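Section 3: Laying out your Trunton small-parts set

I've set up more of these than I can remember, and I still start with a bare patch of table. Pick somewhere flat and pale if you've got it. Small see-through pieces are so much easier to spot on white!

1. Wipe the table and let it dry.

2. Line up the little cubes along the back, sides square to the table edge. I keep the two amber ones together at the right end, but the order is up to you.
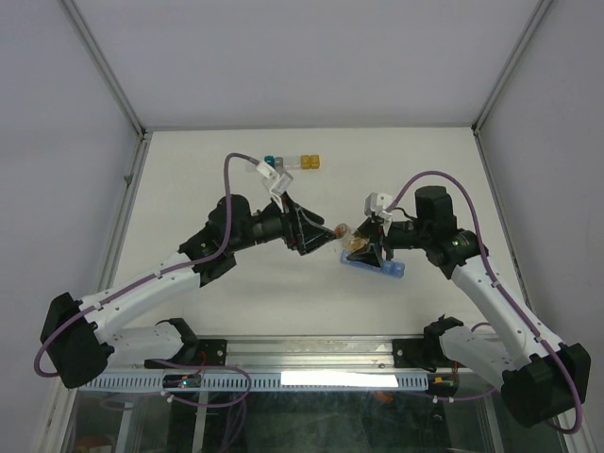 3. Leave the middle of the table free. You'll want both sides of it once you start filling, and elbow room disappears fast.

4. Stand any bottles a little way off from the cubes, caps on. Mine go to the left — I reach for them with that hand.
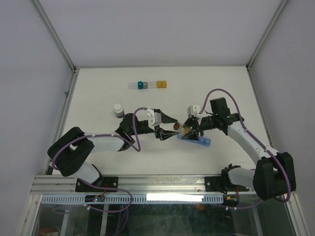
Fig. 3-2. Cubes in a row at the back, small white-capped bottle to the left, blue container lying flat.

Note: The blue container goes down last. If it's in the way, park it and come back to it.

5. Pick up the blue container by its broad face and check along the edges for grit before you set it down.

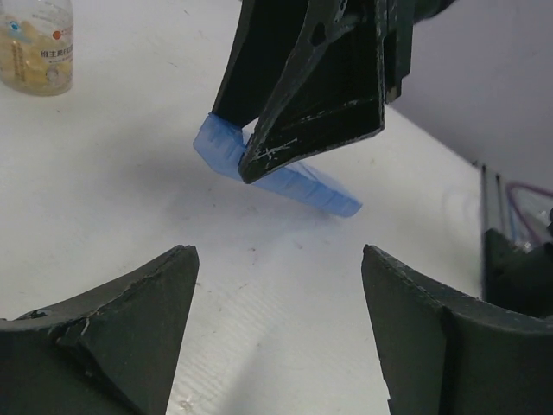
Fig. 3-3. Blue piece tilted, ridged edges showing.

Caution: Don't pry at the ridges with anything metal. They scratch, and the Imaston spares list has them under part 533.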